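Progress report: home fetch robot, simulation and bench phase
To: Nolline Workshop Fund
From: Wissam Bitar, Stirkau shared workshop
Date: Monday, February 14, 2022

1. Status
The build is on schedule except for the drive base. The arm is assembled and wired. The simulated house is in daily use, and all control code is run there before it is loaded onto the hardware. Spending to date is $874 of the grant, leaving $288 for the base motors and a spare wrist servo.

2. Simulation
The gripper model has two dark fingers with a compact sensor block mounted between them. Finger geometry was copied from the bench unit by hand measurement. The first test object is a ball, chosen for its lack of a preferred grip direction. Rooms are joined by open doorways so that carrying an object from one room to another can be run as a single task.

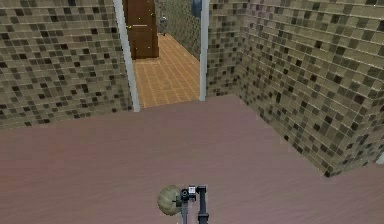

What happens if the robot loses its grip on an object during a carry?
The arm stops, the base brakes, and the controller logs the last finger position. The robot then backs up a short distance and searches the floor before making a second attempt. After two failed attempts it stops and waits for an operator.

Grip force is set by a single parameter at present. A value that holds the ball will crush a paper cup, so a per-object table is being added to the Runari control code. The table is read at startup and can be edited without a rebuild.

3. Navigation
The planner treats tiled and wood floors as equal in cost. This will be revised once wheel slip has been measured on the bench. Partly open doors remain the main source of planning errors: the map stores a door as either open or closed, and a door standing at an angle is entered as whichever state was recorded last. Large windows are handled as solid wall.
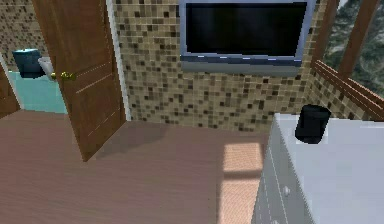
The proposed fix is to store the door angle as a number and recompute the clear width each time the robot approaches. Buchanan, our neighbors in the next unit, have lent a hinge and door panel for a bench version of the same test.

4. Hardware
The left finger pad was reprinted after the first one split along a layer line. Cable routing through the wrist was changed to remove a pinch point at full rotation. The battery tray is cut but not drilled. Base motor mounts are waiting on final motor dimensions.

5. Next period
Finish the object table and the door angle change. Run 58 carry trials in simulation with the new settings, then repeat a smaller set on the bench arm. Order base motors. The full robot is planned to be driving by September, and the trial logs will be attached to the next report.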